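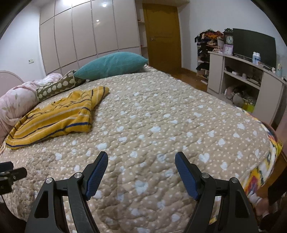

Culatham Bedrooms – readme

Plain text version. Paste of the old wiki page plus fixes, so the order is a bit odd in places.

What's in it

1,119 clips of people's bedroom stuff being folded, straightened, stacked and put back. Beds mostly. Towels, pillows, bedspreads, throws, pajamas, a few curtains that came down for washing and got folded on the bed. All from 6 homes in and near Culatham. No hotel rooms, no showrooms, no made-up sets. The rooms are people's own rooms with people's own bedding, and we asked them not to tidy first.

Project name is Plusness in the older files and Culatham Bedrooms in the newer ones. Same thing. If a path says plusness_ it's from before October and the labels were done under the old list (see Labels).

Why bedrooms

Kitchens get all the attention. Folding sets are usually one T-shirt on a plain table. We wanted cloth lying on other cloth – towel on quilt, pillow on sheet, blanket half over a blanket – with prints and stitching and wrinkles, the way it is in a house. A patterned bedspread under a striped towel is a hard thing to find the edge of. Good. Keep those.

Folders

clips/ – the clips, one folder per home, h1 to h6
stills/ – one still per clip, picked by hand, not always the first moment
labels/ – one text file per clip
lists/ – train and test lists, plus the item list for each home
notes/ – whatever we scribbled down on the day. Spelling is what it is

h4 has two bedrooms so it's split h4a and h4b. The others are one room each.

The tasks

Fold a towel. Any fold is fine so long as it ends up flat with the corners roughly together. Thirds or halves, people differ. Label says which.

Fold a blanket or throw. Same but bigger, and it often hangs off the side of the bed partway. Label "over_edge" if it does.

Straighten the bedspread. Pull out the wrinkles, get the sides hanging even. Quilted ones with a puckered stitch never go properly flat and you shouldn't mark them down for it. Judge by the edges and by whether there are big ridges.

Place pillows. Long bolster types go across the head end unless the home's item list says something else. Regular pillows side by side. Covers with an opening, opening faces away from the door. That rule came from h2 and then we used it everywhere for consistency.

Stack folded items. Towels on towels, largest on the bottom.

Clear the bed. Everything that isn't bedding comes off and goes to its place. Place is in the item list. Some clips stop before the last item is put away, they're marked "partial" and are still usable for the early steps.

Starting states

Three kinds. "dropped" means the item was let fall on the bed from standing height. "bunched" means it was squeezed up first and then put down. "laid" means put down mostly flat with one or two folds in it. We rotated these so no home is all one kind, but h3 is heavy on bunched becuase the towels there are thin and even the dropped ones came out looking bunched.

Nothing was arranged for looks. If a corner landed under the item it stayed under.

Labels

Each label file has: item, start state, task, end state, surface, surface pattern, and a free line for remarks.

item – towel, hand towel, blanket, throw, pillow, bolster, bedspread, sheet, clothing, other
surface – what the item is lying on, usually bedspread or bare sheet
surface pattern – plain, striped, checked, floral, small print, mixed
end state – done, partial, failed

Old Plusness labels used "cover" for both bedspread and sheet. We went back through and fixed these by eye. A few are probably still wrong. Tell us.

Colors are in the remarks line only, and they're whatever the person labeling called them. One person's mustard is another person's gold. Teal, green-blue and petrol all turn up for what could be the same pillow. Don't train on color words without cleaning them first.

Striped towels: if there's a wide stripe near one end we note which end is up at the start. It helps when you're trying to tell the long side from the short side on something crumpled. Not done for h1, sorry.

Small prints: hearts, dots, stars, leaves. These are printed on the fabric. Someone on an early pass labeled printed shapes as loose objects on the bed – those labels are gone, but if you build your own boxes watch for it. White shapes on a beige ground are the worst for this in low light.

Light

Whatever the room had. Curtains open in the morning, ceiling light on later. h5 has one small window and is dim all the way through. Didn't add lamps. Wardrobes and doors at the back of a room can go quite dark compared to the bed, so if you're cropping anyway you lose very little by cropping those out.

Splits

Test is all of h6 plus 45 clips pulled from the other homes. Those 45 were picked for items that don't show up in train from the same home. Do not shuffle and resplit by clip, you'll get the same towel on the same bed in both sides and the numbers will look lovely and mean nothing.

If you want a smaller set for a quick check use lists/mini.txt, 10 clips, all towels.

Known problems

– h3 labels list two blankets, item list says three. The third is in the clips. Item list is right.
– Some "done" folds on h5 are pretty poor. Labeler was feeling generous. We left them.
– Bolster vs pillow is not consistent in h2. Long and ribbed got called both.
– stills/ for h4b are out of step with the clip numbers by one, starting partway in. Fix is written, not run yet.
– Fitted sheets: tried, gave up. The few that exist are under "other".
– "sheet" and "bedspread" get mixed up when both are the same color and you can only see a strip.

Homes and permission

Everyone living in the home agreed in writing, including to the set being shared. Family photos, mail, prescriptions and anything with a name on it were moved out of the room or turned to the wall first. Any clip where somebody walked in was dropped. Addresses aren't stored anywhere in the release and the h numbers are not in visiting order.

If a home asks to come out it comes out, and we put up a new version. Please delete the older copy when that happens.

Use

Free for research and teaching. Commercial use – ask first, via the Geraghty page. Don't try to work out whose house it is. Don't repost single stills as stock pictures of bedrooms, we had that once already.

Credit as "Culatham Bedrooms (Plusness)". Checking of the labels was done with the Zemari sheet tool, the template is in notes/ if you want to use the same columns.

To do

Rerun the h4b stills. Add stripe notes for h1. More duvets, there are hardly any and they are their own kind of misery to fold. Ask h2 whether the winter bedding is out yet. Pillowcases on and off as a seperate task, maybe next version.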